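Ticket 651: left/right jaw offset in hand-recorded demos
Opened by: Nyokabi Okoth
Assigned: Ebise Yilma
Component: hand-held gripper, demo import
Status: open, workaround in place

**Problem as reported (Nyokabi)**

Replay on the arm closes a little to the left of where I closed by hand. It does this on every demo from the second batch. First batch replays fine, and I mean really fine, it's a joy to watch. Same table, same task (close on the rim of the white thing, lift, set down nearer the front). Import finishes with no errors. 1,354 frames in the demo I've been testing with, and none of them dropped.

Already tried:

- restarted the importer
- re-ran calibration with the printed board, twice
- swapped the USB cable
- replayed a first-batch demo right after a bad one. Good again!

**Ebise**

Great report, thank you! The last item saves us a lot of poking at the arm. If old demos still replay well, the arm and its own calibration are off the hook and we can look at the recording side.

Can you send me a frame with the jaws fully open and nothing between them? Any demo from batch two will do. Also the contents of `grip_width.csv` for the same demo.

**Nyokabi**

Frame 213, before I reach for anything. The csv is in the shared folder under `lirnberg/batch2`.
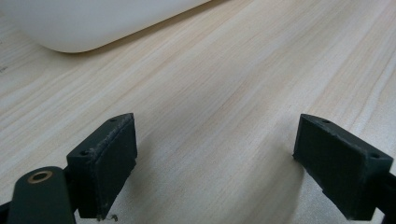 Lirnberg, 2023-11-01

Got it, and the frame is super useful. Notes so far:

1. Jaws are open with bare table in the gap, so it works as a zero reference.
2. Both finger blocks have light scuffing along their rims. The importer finds the fingers by their dark edge against the table. Pale wear on a pale table is hard for it, and I wouldn't be surprised if it's picking the edge a bit too far in on one side.
3. There are a few small flecks at the base of the left finger. Probably harmless, but please brush them off before the next recording.
4. The width in the csv at this frame looks normal. So the opening is right and the center is wrong, which fits your symptom nicely.

I ran the edge finder on this frame alone with debug on:

```
finger_left found confidence low
finger_right found confidence ok
center shifted left
```

That's our lead! Masaru, does the width come from the same edges as the center?

**Masaru Fukuda**

No. Width is from the encoder. Center is from the picture only. In Sendley 2 we averaged the center over the whole demo, then somebody (me) changed it in March to use the first open frame. One bad frame and the whole demo slides over.

**Ebise**

Oh, that explains so much. So a demo can be perfectly good and still import crooked. Nyokabi, you don't have to record anything again for now. Please try:

```
sendley import batch2 --center=median --reimport
```

It goes over every open-jaw frame and takes the median. Leave the arm powered but paused while it runs, and do the first replay at quarter speed with a hand on the stop button.

**Nyokabi**

Reimported the test demo and replayed it at quarter speed. It closed right where I closed!! Then full speed, three times, same result. I did a little dance. Still to do is the rest of the batch, which I'll leave running over lunch.

One question: should I put tape on the worn edges?

**Ebise**

Please don't, tape changes the grip and then your new demos won't match the old ones. Hatsue has a spare pair of finger blocks on the shelf in Shibata and can mail them. When they arrive, swap both together, run the board calibration once, and start a new batch folder so we can tell the sets apart.

Left to do before closing:

- [x] workaround confirmed on one demo
- [ ] full batch reimported
- [ ] median made the default again (Masaru)
- [ ] warning on import when either finger comes back with low confidence
- [ ] new finger blocks fitted

**Masaru Fukuda**

Default change is in review. Reiko Higuchi wants a test with worn fingers in it, so Nyokabi, may I use frame 213?

**Nyokabi**

Yes please! Take the whole demo if it helps.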